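In defense of the towel on the table

I own one good tablecloth. It was a wedding present from my wife's aunt, it needs ironing, and it comes out of the drawer for the big holiday meals. The rest of the year I put down a towel.

People have opinions about this. My brother-in-law, Washington Cavalcanti, ran a restaurant with 50 seats for most of his working life, and he thinks a towel belongs in the bathroom or at the beach. He says it looks like someone spilled something. My view is that someone is about to spill something, so the towel may as well be there first.

A small meal does not need much. For a piece of toast and a glass of milk you want one plate, one cup and something under them that can go in the wash. Placemats are sold for this job, and I have bought plenty. The vinyl ones curl at the corners. The woven ones hold crumbs until you beat them against the porch rail. A towel soaks up the milk, softens the noise of the plate and costs less than a set of 6 placemats.
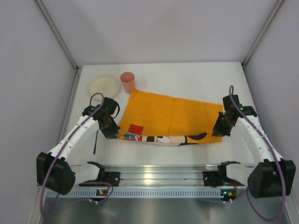

Orange towel, with the plate and the pink cup off to one side.

The order matters to me. Towel first, plate second, cup last. I have tried sliding a towel under a plate that was already down, and I do not recommend it. The towel should be pulled out by its near corners and smoothed once with the hand. I don't chase every crease. A crease down the middle of a towel does no harm to breakfast, and the good tablecloth has creases too, whatever the aunt believes.
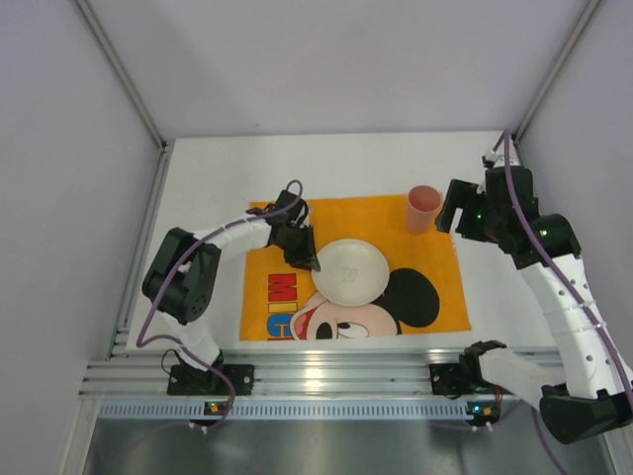

Vol. 6, page 50

I will also defend the cartoon towel. A printed one such as this, with Mickey Mouse open-mouthed along the front edge, is usually the first to be moved to the rag pile when the children get bigger. Keep it. The plate can sit over the top of his head and there is still plenty of face left to look at. Bright orange makes a plain cream plate easy to find, and a small child who won't come to the table for linen may come for a mouse.

My friend Rosângela Magalhães disagrees on one point, and she has a case. She says the lint gets on everything, and a new towel does shed. Wash it twice before you eat off it — no fabric softener, which keeps the cloth from soaking anything up.

The tablecloth goes back on in October, when we have company. I'll iron it the night before and complain the whole time.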